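The Bench Gets Wiped First

At Pekside, a small training studio in Todarthorpe, the cleaning hour has a following of its own

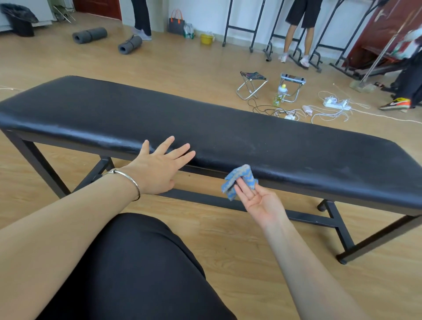
I went to Pekside to write about strength classes for beginners, and I came home wanting to talk about cleaning cloths. Blame Rigoberto Chávez. He has run the studio for 2 years, and he can get more worked up over the underside of a bench than most coaches can over a personal best.

"People wipe where they sat," he told me. "They forget where they grabbed!"

He's right, and I've been guilty of it for years. Think about how you use a long padded bench. You sit on the top, sure, but you also hook your fingers around the front edge every time you get up, lean over or shuffle along to make room for somebody else. Chávez teaches his members to run a folded cloth along that edge with the palm turned up, one hand flat on the cushion for balance. It's a lovely, easy motion once you have it — a bit like drying the rim of a big salad bowl.

Black upholstery is the great test. Faux leather in that color hides sweat well enough, but chalk and floor dust show up as pale smudges that love to settle into a textured surface. A quick swipe only pushes them around. The Pekside method is a barely damp cloth, folded in four, with a fresh side turned out whenever the old one starts to drag. Go with the length of the bench, then do the edge, then the square tubing and the crossbars. Finish with the little rubber feet, where grit collects and then scratches a wood-look floor.

I asked about sprays. Chávez likes a mild soap called Nullanano, 2 capfuls to a bucket, and he keeps it well away from the stitching. The cloths are Saragih, bought in one giant box of 600 that he still talks about like a fish he caught. He is down to 193. They go through the wash until they're thin enough to read through, and then they get used on shoes.

What I enjoyed most was how sociable the whole thing is. Mats get rolled and strapped, water gets passed around, bags migrate across the floor, and somebody always has a story going. I sat down with a cloth meaning to stay five minutes and left after dark, having learned a great deal about one member's tomato seedlings.

Scuffs, by the way, stay. Chávez won't touch them with polish, which makes a seat slippery and leaves a film on your hands. A scuffed cushion that's clean is fine by him, and it's fine by me too. I've since done the bench in my own hallway, underside included, and you would not believe the color of that cloth.

Cleaning hour starts at 7 p.m. through April. Bring socks you don't mind kneeling in.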